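Elderflower, plums and the preserving club

It has been a lovely busy stretch for the Stalldale preserving club, and I wanted to say thank you to everyone who came along on Thursday, even those of you who only popped in for the tea! Catinca Cozma talked us through her grandmother's plum syrup, and we had such a good natter about sugar that we quite forgot to lock up on time (sorry, Isamu).

Several of you have asked about July, when the currants come in and everybody suddenly has more fruit than they know what to do with.

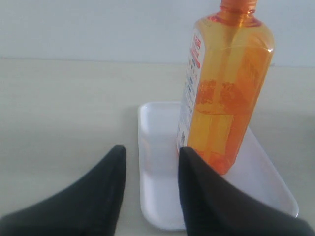 Do I need to bring my own fruit to the July session?
Only if you have some going spare, as Anisa Lumbantobing has very kindly promised us a good share from her allotment at Flemomside, and there should be plenty for all.

We shall start at 6 and finish when we finish. Please bring an apron, a clean tea towel and 2 jars with lids that fit, and if you have a big pan that you don't mind lending for the evening then do let Tanvir Sheikh know, with your name on the bottom of it this time. Muslin squares are still in the cupboard by the door, and a sieve does nicely if you aren't fussy about a bit of cloudiness (I'm not).

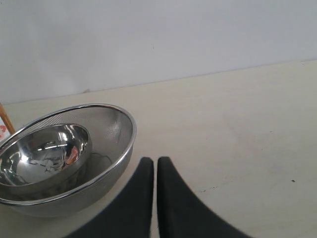 A good big mesh strainer.

Toàn Trình is collecting for the Stollard show table as well, and would like 4 more entries in the cordials class. Shop-bought labels are fine, and so is terrible handwriting. Drop yours round to him before the session or bring it with you on the night.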